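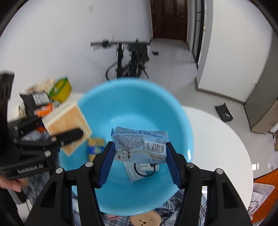 *Efthymia Kouris*

Notes for the small-goods sorting set. Working name is Zerkach, might change. Wrote this fast on Sunday so ask if something's off.

## What it covers

Small household stuff going in and out of a plastic basin. Packets, little boxes, wrapped things, odds and ends. One blue basin, round, rolled rim — please keep using a plain one, patterned tubs made the labels a mess last time.

12 item types, 3 kinds of layout (spread, piled, overlapping). Overlapping is the hard one. Clear and white packets on the bottom, something thin and dark across them, good luck.

## Labels

- `wipes_small` — single packet of wipes, light blue, barcode on the back. Cartoon animal is fine, still wipes
- `box_small` — stiff sides, any color
- `pack_wrapped` — has a band or wrapper round it, e.g. the tan-yellow one with the blue band
- `packet_clear` — see-through or milky plastic. NOT wipes
- `ring_thin` — bands, loops, hair tie sort of thing
- `other` — can't tell. Use it, dont guess

Item over the basin but not in it = `above`. Item over the rim = `rim`. Irfan wanted these merged, I left them separate for now.

## Printed text

Copy only what's sharp. Date codes go in as printed, no dashes added (`20251110` stays `20251110`). "QC PASS" goes in the `stamp` field. Skip the small Chinese print for this round, Tahsin is doing that seperately. Barcodes: mark yes/no, leave the digits.

## Known problems

- glare on the inside wall of the basin gets boxed as a white item. Delete those
- `packet_clear` on top of `packet_clear`, edges are a coin toss
- 13 rows still say `tub`, should be `basin`

## Todo

- [ ] fix the `tub` rows
- [ ] second pass on `other`
- [x] split boxes from wrapped packs
- [ ] ask Edgars where the old item list went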